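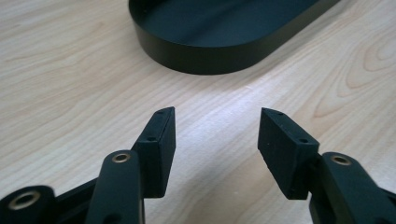

Rutilio Olvera has argued that handheld gripper work should be counted as skilled labor, with a pay grade of its own, and his view is often cited in discussions of how automation changed the jobs at Langat. The operation began as a hand-packing business for small household goods. It is now known mainly for its demonstration floor, where employees carry out short tasks with grippers held in the hand so that robots can later be trained to do the same tasks.

Background

Langat packed and labeled goods for outside clients, among them Dallon, a maker of racks and trays. Most of the work was done standing, at long benches, and was paid by the hour with a bonus for output. When the first automated packing line was installed, it handled boxes of regular shape well but had trouble with small or uneven items. These stayed with the hand packers.

The demonstration floor was set up in October of the following year under a program named Tuser. The program moved 23 employees from the benches to tabletop stations. Training was supplied by Teltuten, which also kept the records.

Work at the stations

An operator works with one gripper in each hand. The fingers of the gripper take the place of the operator's own fingers, so that each movement is one a machine with similar fingers could make. Tasks are short and are repeated many times with small changes in the position of the objects. Common tasks include hanging items on a rack, setting objects upright, and moving goods from a tray to the table.

Operators are expected to work at an even pace. Speed is not rewarded, and the output bonus was dropped for this group and replaced with a fixed supplement. A run in which an item is dropped is marked as such and kept in the records. A shift is divided into blocks of 40 minutes, with a rest period after each block. The early shift starts at 6:30 a.m.
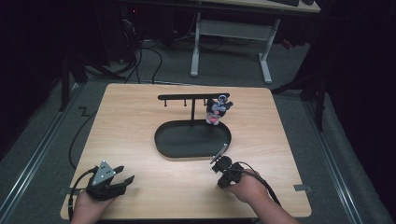 Several operators said in a workplace survey that the hardest part of the change was learning to slow down, and one wrote that years of bench work had to be set aside before the grippers felt natural. Others reported less back pain than at the benches but more strain in the wrists and forearms. The rest periods were lengthened after the survey results were discussed with staff.

Effects on employment

No employee was dismissed during the first phase of Tuser, although several positions on the packing line were left open when their holders retired. The number of bench jobs fell, while new posts were created for station setup, review of recorded runs, and maintenance. Most of the review posts went to former packers, whose knowledge of the goods was considered useful in judging whether a task had been done properly.

Critics within the workforce have raised the question of ownership. Under the present agreement, recorded runs belong to the company, and operators receive no further payment when the recordings are used. A proposal to pay a small sum for each block of 2000 accepted runs was put forward by employees and remains under discussion.

Training and qualification

New operators complete a course covering grip, posture, station layout, and the marking of failed runs. The course ends with a practical test at a station. Those who pass are entered on a register, which listed 1641 accepted practice runs by the close of the first course. The certificate is recognized at Langat and Dallon only, and operators who leave for other employers generally have to qualify again.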